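7 Comparing hands on thin film and soft goods

This section covers the comparison of two hand sets on a Totent twin-arm station with the Neltumora controller. Complete sections 5 and 6 before you start. Results taken on a station that has not been zeroed are of no use for comparison and should not be entered in the log.

The procedure applies to five-finger hands and to parallel jaws. Suction tools are dealt with in section 9.

7.1 What you need

Two hands of the same type, one per arm
The matching finger profile, loaded on the controller
Black table cover and black backdrop
Wrapped test articles, unopened
Spare cable ties
Log sheet C

Test articles must come from one batch. Film thickness varies between batches, and a hand that does well on one may slip on the next.

7.2 Fitting the hands

1. Put the station in Hold and wait for the status light to stop flashing.
2. Switch off the tool supply at the rear panel.
3. Line up the mark on the hand with the mark on the wrist flange and push until the collar clicks.
4. Tighten the collar screws in a cross pattern. Do not use a powered driver.
5. Plug in the hand connector. The connector is keyed and should go home under light finger pressure.
6. Form a service loop in the cable above the wrist. Turn the wrist by hand through its full travel and check that the loop neither pulls tight nor catches on the housing.
7. Repeat for the other arm.
8. Switch the tool supply back on.

CAUTION: Never unplug a hand while the tool supply is on. The finger drivers can be damaged without any fault being shown.

NOTE: The wrist cover may be left off during a comparison if hands are to be changed often. Keep liquids and loose film away from an open wrist.

7.3 Controller settings

1. Open Tools, then Hands, and select the profile for the hand fitted.
2. Set the grip limit to 20 per cent on both arms.
3. Set arm speed to 17 per cent.
4. Turn slip detection on for the steadying arm and off for the pulling arm. With slip detection on, the pulling hand tends to tighten each time the film gives, and the film tears.
5. Save the settings under a new name. Do not overwrite the Clisberg defaults.

If the controller shows code 961, the profile does not match the hand. Go back to step 1. Code 961 can also appear after a collar has been fitted one notch out, in which case repeat 7.2 from the start.

7.4 Running the trial

1. Place the test article within reach of both arms, in the middle of the table.
2. Bring the steadying hand in first and close it until contact is shown on the screen.
3. Bring the pulling hand to the film edge. Close the fingertips on the film, not on the article.
4. Lift at a slant, away from the steadying hand. A straight upward pull is more likely to take the article with it.
5. Stop if the article leans or the steadying fingers begin to slide.
6. Mark the attempt on log sheet C as clean, torn, dropped or stopped.
7. Do 7 attempts with the first hand set, then change hands and do 7 more with the second.

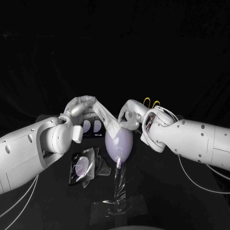

Film that has come away may be left on the table between attempts as long as it is clear of both wrists. Remove it if it lies where the next article has to stand. Film sticks to the fingertips in dry rooms - wipe them with a lint-free cloth before each attempt and let them dry fully.

CAUTION: Put the station in Hold before reaching over the table. Slow speed is not a substitute for Hold.

7.5 Reading the results

Compare the torn and dropped columns separately. A high torn figure points to the pulling hand, usually too much grip or worn fingertip pads. A high dropped figure points to the steadying hand. Where both are high, check the zero position of the arms before blaming either hand.

Attempts marked stopped are left out of the comparison but must stay on the sheet. Stopped attempts on one hand set only should be looked into before the trial is repeated.

Hands fitted with Symonenko fingertip pads need their own sheet. Do not mix them with standard pads, even where the hand itself is the same model.

7.6 After the trial

1. Open both hands fully and send the arms to Park.
2. Switch off the tool supply.
3. Check the fingertip pads for cuts and lifted edges.
4. Refit the wrist covers.
5. Export the log and file it with sheet C.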